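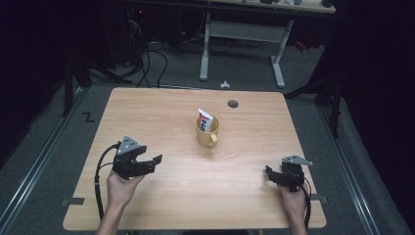
The jaws drifted again overnight, according to the tech at the first station, and they'd only zeroed them 2 days ago. Great start to the Drukano open day.

Quick notes before my train. Hand-held grippers, worked by people, used to record small table jobs — toothpaste tube, mug, that kind of thing. Recordings then go to the Prokulex arm in the back hall. I came for the arm mostly. Didn't get much arm.

What happened: demo run, arm picks up a tube, supposed to let go over the mug. Didn't let go. Kept squeezing, cap popped, paste on the floor. Somebody hit the stop and it took 7 seconds to power down. Way too long, and they said so themselves. Normal is 2.

Cause as far as they know — the left gripper was reading open when it was half shut, so the arm learned a bad "open". Cable connector is the main suspect. All of teh recordings from that unit are on hold.

Bigger worry for me was the stop. Visitors were behind a rope, no gate. A gate is coming in December, from Kisten. Should of been there already.

Skipped the Pastor building, line too long. Coffee was fine.

2 comments 7 shares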